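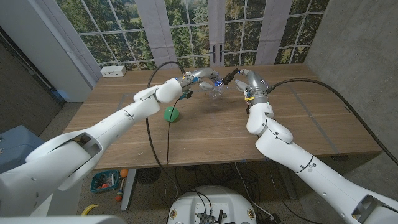 Page last changed: November, 23:00

Unit 4. Reading a hockey stat line

These notes go with the second lab on season data. The practice file covers one club, Karnport, over 361 games. Each row is one skater in one game. Load the file before reading on.

4.1 Counting stats
Goals (G) and assists (A) add up to points (P). At most two assists are given on a goal. A goal scored in a shootout does not count toward a player's total, so drop those rows before you sum. Penalty minutes (PIM) are minutes assessed, which may differ from minutes served.

4.2 Plus-minus
A skater gets +1 when on the ice for his team's even-strength or shorthanded goal, and -1 when on the ice for such a goal by the other team. Power-play goals give no plus to the scoring side and no minus to the side killing the penalty. The number depends heavily on linemates and on the goalie. Do not use it alone to rank wingers.

4.3 Rates
Points per game favors players with more ice time. Use points per 60 minutes:

P/60 = 60 x P / TOI

TOI is total time on ice in minutes. Worked case: a winger has 23 points in 1000 minutes. P/60 = 60 x 23 / 1000 = 1.38.
Leave out any skater with less than 200 minutes. Compute even-strength and power-play rates separately, each with its own TOI.

4.4 Shooting percentage
S% = 100 x G / S, where S is shots on goal. Shots that miss the net or are blocked are not in S. Shots off the post are not in S either, unless they go in.

4.5 Known faults in the file
The Clikport export writes TOI as minutes:seconds. Convert to decimal minutes first (12:30 becomes 12.5). The Gulex export leaves PIM blank where it should be zero. Players traded during a season have two lines with the same ID; sum the counts and TOI, then compute the rate. Never average two rates.

Problems 1 to 6 are on the lab sheet. Show units in all answers.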